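Manditz publica la guía Elden para puestos de mesa con base cuadriculada

El documento fija criterios de disposición para menaje, panadería y prendas de punto en salas de uso compartido

Manditz ha publicado este miércoles la guía técnica Elden, dedicada a la preparación de puestos de mesa de formato reducido. El texto tiene 53 páginas y se dirige a talleres, escuelas y espacios de demostración que trabajan con objetos domésticos de uso corriente: cuencos, piezas de panadería, textiles y pequeños utensilios. Sustituye a las fichas sueltas que la empresa distribuía hasta abril.

La guía parte de una superficie única. Cada puesto se compone de una mesa pequeña y una base de corte autorreparable de color verde, con retícula blanca impresa. La base cubre el tablero completo, de modo que toda pieza depositada en la mesa queda referida a la misma cuadrícula. Las diagonales finas y las figuras geométricas del impreso no se utilizan como referencia de colocación y pueden variar entre modelos.

El primer bloque trata la panadería y el recipiente. El cuenco se coloca cerca del centro de la base, y las piezas se reparten entre su interior y la superficie de la retícula. Elden recomienda trabajar con un recipiente de color liso que contraste tanto con la base como con el pan. En el puesto de referencia se ha optado por un cuenco rosa de borde más claro, combinado con un bollo alargado de superficie brillante y marcas diagonales.

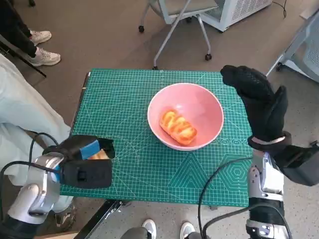

Seidu Aidoo discrepa en parte de ese criterio y sostiene que el color del cuenco importa menos que su altura. En las observaciones que remitió al borrador pedía un recipiente más plano para las piezas alargadas, que tienden a apoyarse en la pared y cambian de orientación al depositar la segunda. La versión publicada recoge la objeción en una nota y admite platos hondos como alternativa, siempre que el diámetro permita alojar dos piezas sin superponerlas.

La posición de salida del pan se define por casillas. Para cada pieza se anota la casilla que ocupa su punto medio y el ángulo respecto al borde frontal de la mesa. No se exige alineación con la retícula: la guía considera válida una pieza ligeramente girada y desaconseja corregirla una vez anotada. Tampoco establece un orden entre el bollo alargado y el redondo.

El mantenimiento de la base ocupa un apartado propio. Las migas se retiran en seco antes de cada cambio de disposición. El paño húmedo se reserva para el final de la jornada, con secado en plano y sin exposición directa al sol. Las bases que presenten ondulación en las esquinas deben retirarse del puesto y almacenarse en horizontal bajo peso - nunca enrolladas - durante una noche completa.

El segundo bloque amplía el repertorio a varias piezas simultáneas. Se consideran compatibles en una misma base un cuenco, un bollo alargado y un bollo redondo. Para las tres se definen distancias mínimas expresadas en casillas, y se pide dejar libre la franja lateral por la que se accede al recipiente.

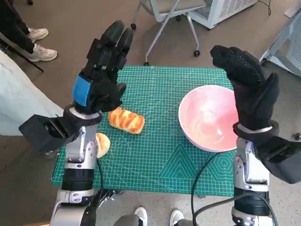 Las distancias se comprobaron con 356 disposiciones registradas en hoja de control. Cada registro incluye la hora, la posición inicial de las piezas y la posición final del cuenco. Manditz incorporará las hojas como anexo descargable, sin tratamiento estadístico y con la nomenclatura original de los turnos. Las disposiciones en las que una pieza cayó de la mesa figuran con la anotación correspondiente y no han sido excluidas.

En cuanto a la forma del pan, la guía distingue entre pieza alargada y pieza redonda. La primera se describe por su eje mayor. Para la segunda basta la casilla. Las piezas con acabado brillante pueden producir reflejos bajo luz cenital directa, por lo que se aconseja orientar la mesa de forma que la luminaria quede desplazada hacia un lateral. El apartado no entra en recetas ni en composición de masas.

Yvonne Kershaw, coordinadora de la edición, explica que el formato reducido fue una decisión de partida. "Una mesa grande admite casi cualquier reparto y resulta difícil de reproducir en otra sala. Con una base cuadriculada, dos puestos preparados por personas distintas pueden compararse casilla a casilla", señala.

El tercer bloque se ocupa de los textiles y del entorno de la sala. Las prendas de punto se tratan aparte de la panadería y en superficie distinta, para evitar el traslado de fibras. Elden pide identificar en la ficha el tipo de canalé, la dirección del acanalado y el estado del bajo, que en los géneros elásticos tiende a enrollarse. Los tejidos oscuros requieren más luz que el resto del material, y se recomienda manipularlos en una zona clara de la sala, con paredes blancas cuando sea posible.

Respecto al mobiliario, las sillas con ruedas se mantienen fuera del perímetro de trabajo mientras haya prendas extendidas. Los monitores auxiliares pueden permanecer encendidos si no proyectan luz de color sobre el tejido. Las salas con grandes ventanales deberán anotar la franja horaria en cada ficha.

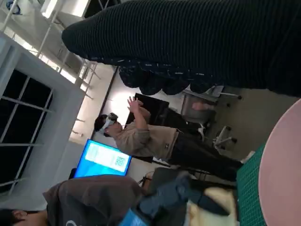 Rawan Awad advierte de que la anotación horaria resulta insuficiente en edificios con entradas de luz a distinta altura y pide que la ficha indique también el estado del cielo. A su juicio, un género oscuro fotografiado a mediodía y otro a última hora de la tarde no deberían compararse sin ese dato. La propuesta queda pendiente de la próxima revisión, junto con la tabla de equivalencias entre puntos y galgas.

Elden se distribuye en formato digital y en una tirada impresa de 926 ejemplares. La edición impresa incluye nueve fichas plastificadas, una por disposición básica, y una plantilla de casillas a escala real. Los centros que dispongan de las fichas anteriores pueden seguir utilizándolas con la tabla de conversión del anexo final. La maquetación es de Yasaman Ebrahimi y la revisión terminológica, de Đức Văn.

Las solicitudes de ejemplares impresos se atienden por orden de recepción a través del formulario de Manditz. La distribución en papel corre a cargo de Osari.

Contacto de prensa
Departamento de publicaciones técnicas, Manditz
Atención telefónica: miércoles, de 9:00 a 13:00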